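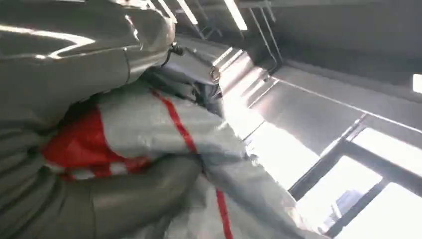 By Poppy Bloxham
October

How a Robot Hand Learns to Hold On

Eylül Gezer and Anum Jafri are building a robot helper in a shared workshop called Inskip. A shared workshop is a place where many people use the same tools and benches. Their robot is named Musell.

Musell has an arm, a wrist and a hand with fingers. Small motors make the fingers bend. A computer tells each motor when to start, how far to turn and when to stop.

Picking up cloth is one of the hardest jobs. A cup keeps its shape when you grab it. Cloth folds, slides and bunches up, so it looks different every time. Eylül and Anum had Musell try the job 300 times in one month. After each try they wrote down what went wrong and changed one thing.

Metal is tricky in another way. Shiny steel reflects light, and bright spots can confuse a robot's camera. The robot may think an edge is in the wrong place.

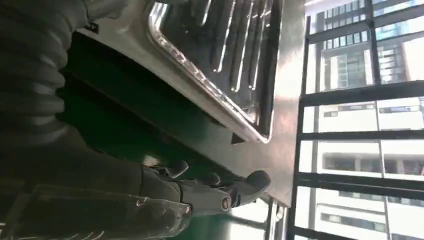

Musell's fingers near the edge of the steel counter.

A robot arm also needs a cover. The one on Musell is a sleeve with folds, like an accordion. The folds open and close as the arm bends, and the sleeve helps keep dust away from the parts inside. 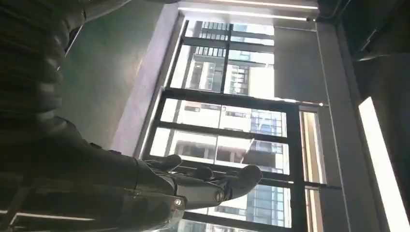

Try It Yourself

Put on a pair of thick winter gloves. Ask a grown-up for a dish towel and drop it on the table. Now pick it up using only your thumb and one finger. Next, try to fold it in half.

It is hard to feel the cloth through the gloves. Some robot hands have touch sensors in the fingertips to help with this. Anum wants to add them to Musell next.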